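The Fevach Correction

The tide gauge at Fevach had been reading high by 18 millimeters since April. The inspector was sent in September to find out why.

The assignment letter ran to one paragraph. It gave the station number, the datum, the name of the ferry and the address of a boarding house. It did not mention that the station had been rebuilt twice, or that the logbooks from before the second rebuilding were kept at Hjaltested, on the other side of the sound, in a building with no heat.

The inspector went to Hjaltested first. The archive clerk unlocked a room, pointed at a shelf, and left. There were 79 logbooks. Each covered one season. The early ones were in pencil and recorded the height of the water every hour, with a column for wind and a column for remarks. The remarks column was mostly blank. When it was not blank it said things like "ice in well" or "float replaced" or "lamp out, reading estimated."

The 32nd logbook was different. The handwriting did not change, but the remarks became longer. On one page the keeper had written, "Well reads 6 over staff. Have checked staff." On the next page, "Well reads 6 over staff. Have checked well." Four pages later the difference was 11, and the keeper had begun to record it as a separate column, ruled in by hand. By the end of the season the difference was zero again and the column had been discontinued.

The inspector copied the figures into a notebook and took the afternoon ferry.

Fevach consisted of a pier, a street and the gauge house. The gauge house was a concrete box with a steel door. Inside it a pipe went down through the floor to the sea, and a float hung in the pipe on a stainless wire. The wire ran over a wheel. The wheel turned an encoder made by Drollis, a firm that had stopped answering letters. The encoder sent a number to the mainland every six minutes.

The inspector checked the encoder against a reference wheel and found no error. The wire was the correct length. The float displaced the correct volume. The inlet at the bottom of the pipe was clear. A leveling run from the gauge house to the nearest benchmark closed within two millimeters, a good result on wet ground.

The staff outside the pier read 18 millimeters lower than the well.

At the boarding house the inspector laid the problem out on paper. Water in a stilling well stands at the level of the sea outside if the density is the same in both. If fresh water gets into the well and cannot leave, the column inside is lighter and stands taller. The excess depends on the depth of the fresh layer. The landlady, setting down soup, asked if the work was going well. The inspector said it was a matter of which water was in which container. She said her grandmother used to test that sort of thing in the kitchen, with salt and an egg, and went to get the bread.

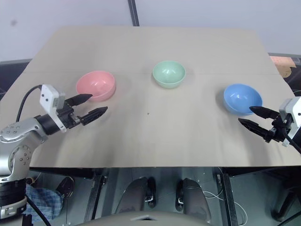
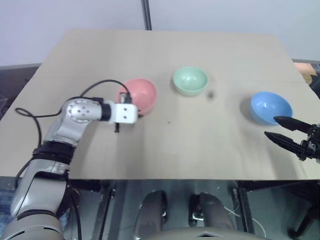
Pink, green and blue bowls on the tabletop, in both views.

The egg method is crude but not wrong. An egg sinks in fresh water and floats in salt. The inspector had a conductivity probe, made by Zestent, which did the same job to three decimal places and did not need to be boiled afterward.

At 5:40 the next morning, at low water, the probe was lowered into the well one half meter at a time. The first reading was nearly fresh. So was the second. At the third the number jumped, and from there to the bottom it was ordinary seawater. The inspector repeated the profile twice and got the same curve.

Fresh water was therefore entering the pipe near the top. It had not rained enough to account for it. The inspector took up the floor plate, shone a light down the outside of the pipe, and saw that the concrete was dark on the landward side. A narrow track of moisture ran along the wall and disappeared into a joint in the casing.

The island map showed no stream there. The notebook from Hjaltested did not show one either, but it showed the column ruled in by hand, and the inspector spent some time with it on an upturned crate. The keeper's difference had begun after a dry month. It had grown during a drier one. It had ended in the week of the first storms.

This was the reverse of what a spring should do. The inspector wrote down three explanations and crossed out two. The remaining one required that someone, in dry weather, had been putting water into the ground above the station.

The slope behind the gauge house was terraced. On the second terrace was a garden of cabbages and leeks. A hose lay between the rows, running slowly. Next to it was a stone cistern, much older than the hose, with a notch cut in the lip where a bucket would have been tipped.

The landlady was at the end of the row with a fork. She said the summer had been very dry and that she had been watering since April. Her grandmother had kept the same garden. Her grandfather had kept the gauge.

The inspector asked whether he had ever worked out the cause of the difference.

She said he must have. They had not spoken for most of one summer, and in the fall he had moved the leeks.

The report was filed from the mainland. It attributed the offset to freshwater intrusion through a failed casing joint and recommended resealing, at an estimated cost of 3,000. It recommended that readings from April onward be corrected on a sliding scale, and it gave the scale. Under "Source of intrusion" the inspector wrote "local, seasonal" and left the rest of the line blank.

The joint was sealed in the spring. The two readings have agreed since then to within the width of the pencil mark. A copy of the report went to Hjaltested, where the clerk placed it on the shelf between the 32nd logbook and the 33rd.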